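一月二十二日

桌上的东西又满了。我写这篇的时候，已经把要收拾的念头翻来覆去想了好几遍，茶也续了两回，最后还是决定先写，写完再动手。

事情要从去年十一月说起。那时候我们刚搬进现在这间屋子，墙是白的，顶也是白的，亮堂得很，我头一个星期进门总要眯一下眼睛。大件都好办，谁搬什么，放哪儿，一个下午就定了。麻烦的是小东西。托盘啦，小盒子啦，相框啦，每一样都不占地方，凑到一块儿就哪儿也放不下。我妈以前常说，家里乱从来乱在巴掌大的物件上，我那时候不爱听，现在倒常常想起来。

长木桌是我最喜欢的一件。木纹是暖暖的橘棕色，手搭上去人就想坐下来。当初在Didosar看了好几张，有一张白的便宜不少，店员也一直劝我买白的，说跟墙配。我在店里转了两圈，还是回到这张跟前。多花了292块，回来路上心疼了一阵子，后来也就忘了。一张桌子天天要看着它，颜色暖一点，冬天里真的不一样。

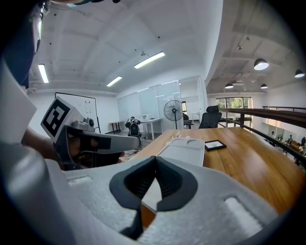 说回小东西。我给自己定的办法很笨：一次只收拾一张桌子，桌上的每样东西都拿起来问一句，它平时该待在哪儿。答得上来的，马上送回去；答不上来的，就留在桌上，到晚上再问一遍。碎纸片之类的最后一把捋走，别一开始就去捡，不然捡着捡着，一个钟头就没了（我吃过这个亏，不止一次）。

最难答的是那个黑边小相框。白色的衬纸，里头一幅小小的深色线描，画的像是一株植物，笔画很少，我却很喜欢。按理说相框该上墙，可是我拿着它在墙上比来比去，高了嫌孤单，低了又怕被椅背碰着，比完了又平放回桌上。平放着有平放着的好，坐下来低头就能看见。只是每回擦桌子都得挪它，挪来挪去，我总担心哪天把它碰到地上去。

灰色的分格盘就好办多了，两个圆格，一个长方的大格，样子像小孩子吃饭用的餐盘。我一直觉得这种盘子拿来装零碎最顺手：圆格里放回形针和橡皮，大格放便签和剪刀，要用的时候整个端走。朋友见了笑我，说好好的餐盘不盛饭。可我以前正经买过一个收纳盒，Björklund的，154块，格子分得太细，放什么都差一点点，最后送人了。

那束假花也是慢慢看顺眼的。浅粉和白的花，配几片绿叶，我原先对假花很有成见，觉得落了灰比没有还难看。后来养死了两盆真的，口气就软下来了。现在我隔些日子用软毛刷扫一扫，倒也清清爽爽。它跟木头的颜色很合，搁在托盘边上，桌子一下子就有了点过日子的意思。

白色的小抽屉盒我还在犹豫。它浅浅的，塞不进多少东西，放发票和备用钥匙正好。我想过再添几个摞起来，在Flaker的网页上看了半天，放进购物车又拿出来。盒子这种东西，买多了，又要想盒子放哪儿。

还有地上的电线。白的那根绕来绕去，我每次都说要拿扎带捆一捆，扎带也买了，就是没蹲下去过。等桌面收拾好了再说吧，地上的事归地上。

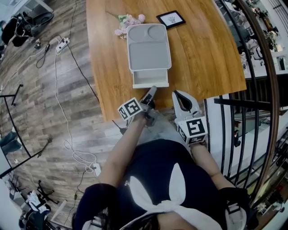

Jitendra Pal在上一篇底下留言，说相框千万别急着上墙，他家那幅在柜子上靠了4个月，后来挪到窗边的架子上，才觉得是它该待的地方；他还说抽屉盒最好只装一类东西，一混着装，过不了几天就成了谁也不想打开的盒子。

这话我看了两遍。我那个盒子里现在就是混着的，发票底下压着钥匙，钥匙底下还有一张Tristhorpe的旧票根，为什么留着我已经想不起来了。那今晚就先从盒子开始，钥匙拿出来，另找个小钩子挂在门边，票根嘛，再留一阵子。相框听他的，先平放着。

茶又凉了，我去烧水，回来就收拾。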